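4. Making your first batch of cider

Welcome to the part of the guide most people turn to first, and quite right too! By now your Fuvik fermenting kit should be out of its box, rinsed through and standing somewhere steady, as set out in section 3. If you have skipped ahead, do please go back and check the tap washer before you pour anything in – a slow drip goes a surprisingly long way across a kitchen floor.

You will need enough apple juice to reach the lower line on the vessel, one sachet of Bronus yeast, the airlock, and a clean jug. Shop juice is perfectly good for a first go, so long as the label doesn't list any preservatives. If you have your own apples, a mixture of sharp and sweet ones makes a much livelier drink than a single sort.

4.1 Filling and starting

1. Mix up the steriliser following the directions on its packet, and give the vessel, lid, airlock and jug a good soak. Drain them well.

2. Close the tap. Turn it gently until it stops and leave it at that.

3. Pour in the juice, letting it splash a bit as it goes. Yeast likes some air at the very start, though not later on.

4. Sprinkle the yeast over the top and leave it for a few minutes before giving it a slow stir.

5. Press the lid down all the way round, half fill the airlock with water and push it into the rubber ring.

6. Put the vessel somewhere out of the sun where the warmth stays fairly even from morning to night.

Note: The first bubbles may take a day or two to show themselves. Try not to keep lifting the lid to look (we know how tempting it is).

Caution: Never block the airlock or swap it for a solid bung. The gas has to get out, and a sealed vessel can burst.

4.2 Checking and moving the cider

7. After 8 days, draw off a little into the trial jar and float the Nilsuwan hydrometer in it. Read it at eye level and write the figure down.
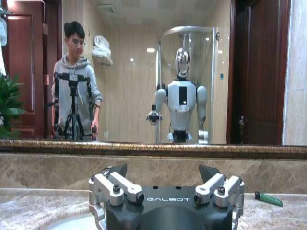

8. Take another reading the next day, and one more the day after that. When all three match, the yeast has finished its work and you can think about bottling. If the figure is still dropping, put the lid back on and give it longer.

9. Chill the vessel overnight if you have the room – it helps the cloudy stuff settle to the bottom.

Caution: Do not bottle while the reading is still falling. Bottles filled too early can shatter.

For a softer, rounder cider, the Rultside oak pouch can go in at this stage. Leave it in for 3 days, taste, and lift it out when you like what you find. Bottling is covered in section 5.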